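Print this page | E-mail this ticket

Plitau sorting project, student team log
Ticket 274: left arm stops short of green bin
Opened 17/02/2025 by Parveen Mengal
Status: open

Symptom: in the clip and tape sort, the left arm halts before release and reports a joint limit. The right arm runs the same routine without error. Bench layout for the sort task, both arms mounted:
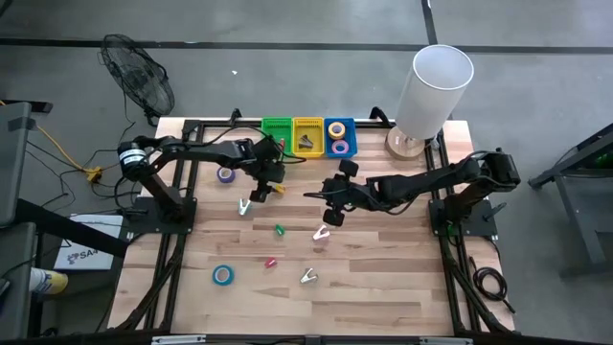
Log no. 13, p. 2

Checked so far:
- Power cycled both arms. No change.
- Reloaded the Vumar config saved in November. The fault came back on the second run.
- Swapped left and right target lists. The fault stays with the left arm, so the list is not the cause.
- Wrist joint reads 90 degrees at the stop. Limit in the file is the same value.

Repeated with the toy set to rule out the clips. Same halt, same joint.
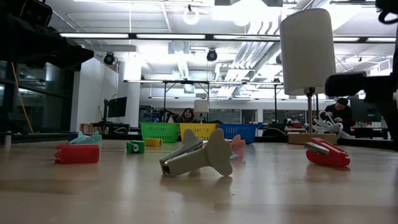

Toy set on the bench, bins at the far edge.

Rizvi asked whether the bin positions had drifted from the saved ones. Measured again from the back edge of the bench. The green bin was off by around 13 mm. Corrected in the file, not on the bench. The halt now occurs later in the move but still occurs.

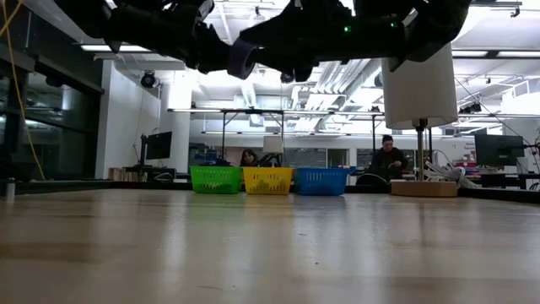
Tabletop and bins, arms overhead.

Next: raise the wrist limit in a copy of the Plastwood profile, run at low speed, attach the joint trace here. Do not overwrite the November file.

Print this page | E-mail this ticket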